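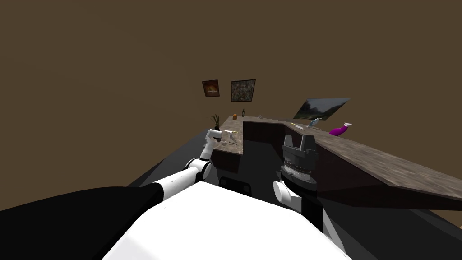 Appeals Court Says Redeck Can't Fine People for Handing Out Flyers Without a Permit

April 25, 2020

I've been following the Redeck flyer case since last November, when it was still two people, a folding table and a very long letter from the city attorney, so forgive me if I sound a little giddy. The state appeals court ruled this week that the city can't make you get a permit before you hand out leaflets on a public sidewalk, and it threw out the fines that started this whole thing. All three judges signed on. I read the opinion twice with my coffee going cold next to me, and the second time I had a highlighter out.

Quick refresher if you're new to this. Redeck has an ordinance (it's been on the books a long time, and hardly anyone got cited under it) saying that any "organized distribution of printed matter" in the downtown district needs a permit, applied for 6 business days ahead. The application asks for a copy of whatever you plan to hand out. It also says the clerk may turn you down if the material is "likely to provoke disorder." Nothing in there explains what that means, or who decides, or how fast you get to appeal.

So last fall a small group called the Flasel Street Fellowship, which opposes the city's plan to sell the old cemetery annex to a developer, set up outside the Wieczorek Center before a public hearing. They had flyers. Some of the flyers quoted scripture and some of them quoted the mayor's office, and I'll let you guess which half got people mad. A police officer asked for the permit, they didn't have one, and 2 members were written up for $500 apiece. With court costs and a cleanup fee that still makes me laugh, the total bill came to $3,185.

A cleanup fee! For paper! The city's own report said the sidewalk was clear when the officers left. I brought that up in my first piece on this and got a testy email from the communications office, so I'm glad to see the judges bring it up too. It's in a footnote on page nine, and it's a pretty dry footnote, but it's there.

The municipal court upheld the tickets back in the winter. The hearing took less time than my dental cleaning that same week. The group's lawyer wanted to call the clerk as a witness to explain how permits get approved, and the judge said no, the only issue was whether they had one. That turned out to be the problem on appeal. The higher court said people accused under a permit rule have to be allowed to argue that the rule itself is unconstitutional, and that refusing to hear any evidence on it denied them due process. Then it went a step further and took up the ordinance directly.
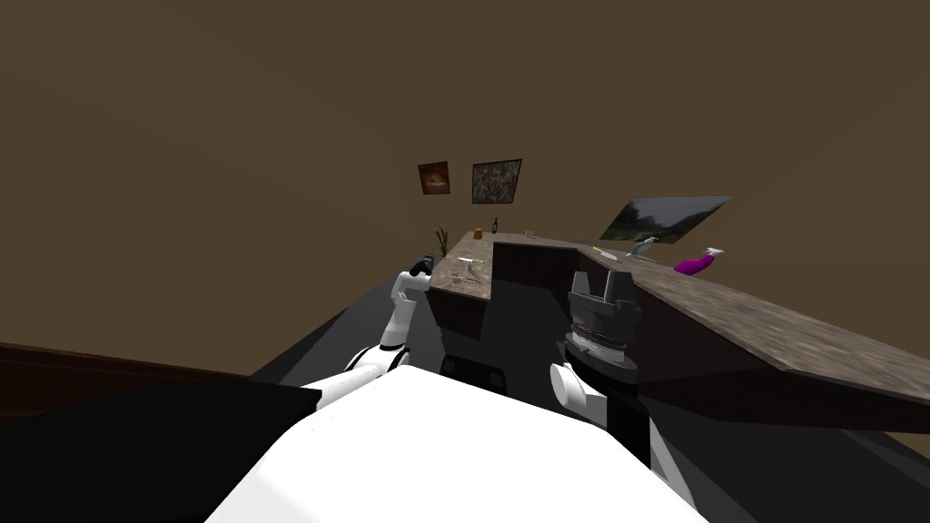 The part that got my highlighter was about the "likely to provoke disorder" language. The court said a city official can't be handed the power to read your message in advance and guess how strangers will react to it. It said the six-day wait was too long for people who want to respond to something the council puts on its agenda with three days' notice, which happens here all the time, as anybody who has tried to keep up with the council can tell you. The opinion leaves room for the city to regulate big events, street closures, amplified sound and that sort of thing. Two people standing on a sidewalk with a stack of paper don't fall under any of it.

The city had one argument I thought was decent. It pointed to the sidewalk outside the Wieczorek Center, which gets narrow by the loading doors, and said crowds there could push people into the street. Fair enough, I've nearly been bumped off that curb myself. But the judges said the answer to a narrow sidewalk is a rule about blocking the sidewalk, and Redeck already has one of those. Nobody was cited for it.

I should say I don't agree with everything on those flyers. A couple of them made claims about the annex sale that I looked into and couldn't back up, and I wrote that at the time, and I heard about it from the Fellowship too. (It was a busy month for my inbox.) I'd still rather get to read a flyer and roll my eyes at it than have someone at a counter in city hall read it for me first.

What happens now is a bit up in the air. The city can ask the state supreme court to take the case, and the attorney's office told me only that it is "reviewing the decision." The council could also just rewrite the thing. The neighboring town of Sitport dropped a very similar ordinance a while back and replaced it with a one-page form for events that close a street. I called over there and the person who picked up had to go find out whether anyone had used it lately, then told me she'd have to call me back. She hasn't yet.

The fines have to be refunded with interest, and the court sent the question of attorney fees back down to the municipal court, so there will be at least one more hearing. Courthouse hearings are mostly on hold right now, so don't look for a date soon. The annex sale itself isn't affected by any of this. It's still listed on the council's next agenda, which will be held by phone, and the dial-in number is on the city website under Meetings, not under Council, where I spent ten minutes looking for it.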